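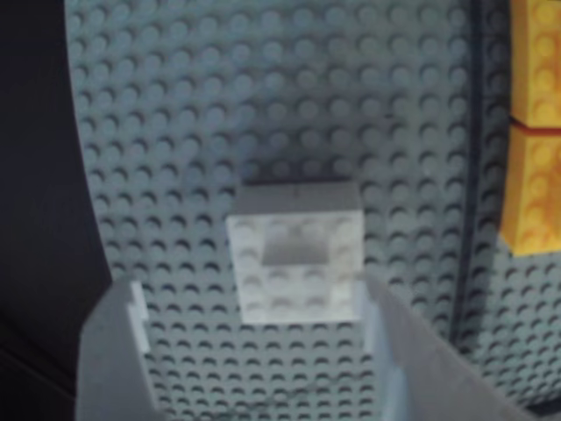
Worwood Library After-School Program: Progress Report for May

1. Attendance and hours

The program ran two afternoons a week at the Worwood branch. Most children come straight from Tundville Elementary and leave by 5:30. The building table and the reading corner are the busiest spots.

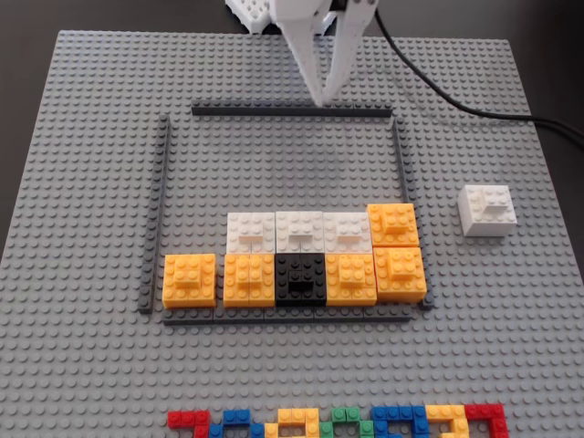 The homework table is slower to fill, and we have moved it closer to the door so parents can find their children at pickup. Hafiz Manurung now covers the front desk during those hours.

2. Spending

We spent $300 on books and $200 on snacks. The Steinarsdóttir grant paid for the books. Snack costs were higher than planned after the Grinness store stopped its discount. The shelving order is still open and will carry over to the next report. 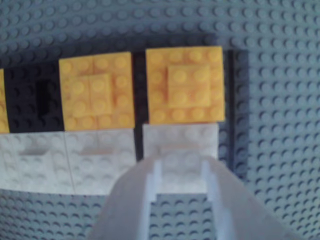
3. Next period

Eyvindur Oddsson will train two new reading helpers. We are asking to move the unspent supply money to bus passes. Please send a decision before the summer schedule is printed.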